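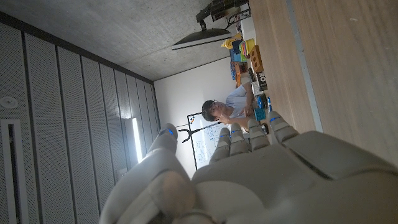
How often does a shared table room need a full inspection?
Every six months, with a short visual check by the room user at the start of each booking. A full inspection is also due after any change to the fixed lighting, the furniture layout or the electrical supply.

ROOM INSPECTION CHECKLIST WITH COMMENTS
Site: Felunden
Room: 122, table room
Inspected by: Rodel Belmonte
Date of inspection: December 6, 2018
Previous full inspection: March

Result codes: S = satisfactory. A = action required. M = monitor, recheck at next inspection. N/C = not checked on this visit.

Section 1. Table and seating

1.1 Table stable, no rocking under hand load at each corner. S
Feet adjusted at the last inspection and still level. The floor falls slightly towards the door, so the table must be re-levelled if it is turned or moved.

1.2 Table top free of splinters, raised grain and open joints. S
Wooden top. Light wear along the grain on the side nearest the door. No treatment needed.

1.3 Metal edge strip secure along its full length. A
Grey strip on the long side of the table. One fixing turns freely and the strip lifts under a fingernail at that point. It will catch sleeves. Refix with a longer screw, countersunk. Do not glue, as the strip has to come off for cleaning.

1.4 Chairs sound, no loose backs or cracked seats. S
One chair removed in March has not been replaced. Seating is adequate for normal bookings.

1.5 Clear passage of at least 600 mm behind each seated position. M
Met at the sides. At the whiteboard end the clearance is met only when the chair is pushed fully in. Users sitting at the far end should keep bags off the floor behind them.

Section 2. Items on the table

2.1 Items grouped, with a clear working area left in front of each user. M
Toys, blocks and boxes are kept together along the far portion of the table. Acceptable as a layout. The group tends to spread towards the person seated at that end, and should be pushed back before work starts.

2.2 Toy blocks and loose toys free of cracks and sharp edges. S
Blocks handled individually. Two with chewed corners were withdrawn in March and have not reappeared.

2.3 Stacks low enough not to fall on a seated person or over the table edge. S
Any stack should be lower than the distance from its base to the nearest edge.

2.4 Boxes intact and standing on a flat base. S
The orange box with round holes was checked for burrs inside the holes, none found. The black box marked ROX is sound at the corners. Contents of boxes are not part of this inspection.

2.5 Bottles and cups kept away from electrical items. A
Cup and upright bottle regularly placed with the other table items. A narrow bottle is easily knocked. Drinks to be moved to the side shelf, which has been requested twice and is still not fitted. Until then, bottles are to be closed when not in use.

2.6 Small parts accounted for at end of session. N/C
No session ended during the visit. The sign-off sheet inside the cupboard door was filled in up to the previous booking.

Section 3. Overhead light and arm

3.1 Arm mount firmly fixed, no movement at the base. S
Pulled by hand in four directions. No movement at the base plate.

3.2 Joints hold position with the panel light fitted. M
The second joint drops slightly when the panel is pushed down and released. Tightened on site. If it drops again the friction washer needs replacing. Cusham hold the part.

3.3 Cables supported and free of strain at the joints. A
Cable is tight across one joint when the arm is at full reach. Leave a loop at each joint and refasten with hook and loop straps. Cable ties have been used before and have marked the outer sheath, although the sheath is not cut.

3.4 Panel light secure in its holder, no cracks in the diffuser. S

3.5 Surface temperature of panel after one hour on. S
Measured 42 °C at the centre of the rear face. Limit used for this room is 60 °C. Thermometer: Nusix contact type, calibration in date.

3.6 Light does not glare on the whiteboard from normal seated positions. S
Some reflection when the panel is tilted up. Set it face down over the table.

Section 4. Whiteboard and wall

4.1 Whiteboard fixed or braced, cannot tip. S

4.2 Board surface cleanable. M
Faint blue writing remains on the surface. Dry wiping does not shift old ink of this kind. Use the approved board cleaner and a damp cloth, then dry. Notes and diagrams still needed should be copied out before the board is cleaned; the room user is to confirm.

4.3 Magnets sound and kept near the top of the board. S
Small magnets are a swallowing hazard. They must not be mixed with the toys on the table. Any magnet with a split casing goes in the bin at once.

4.4 Freestanding items in front of board stable and visible. A
The thin black stand with the forked top is hard to see for anyone stepping back from the table. Prong ends are at a height that could strike the face of a person bending down. Fit soft caps to the prong ends and mark the base position with floor tape.

4.5 Wall finish sound, no loose plaster or exposed fixings. S
White paint, one filled hole beside the socket not yet painted over.

Section 5. Electrical supply and exits

5.1 Sockets undamaged and not overloaded. S

5.2 No extension lead plugged into another extension lead. S
Corrected since March.

5.3 Exit door opens fully, route unobstructed. S
Door closer adjusted. It had been slamming.

5.4 Fire notice displayed and legible. A
Notice still shows the assembly point used before the car park was altered. Castillo office to supply the current version.

Summary of actions

1.3 Refix edge strip. Site maintenance, within two weeks.
2.5 Fit side shelf. Site maintenance, third request.
3.3 Re-route cable on arm. Before the arm is next used at full reach.
4.4 Caps and floor tape for stand. Room user, within one week.
5.4 Replace fire notice. Castillo, immediately.

The room may stay in use while these are open, provided the arm is kept short of full reach. Item 1.3 to be covered with tape in the meantime. Items coded M are carried forward to the next sheet with their comments.

R. Belmonte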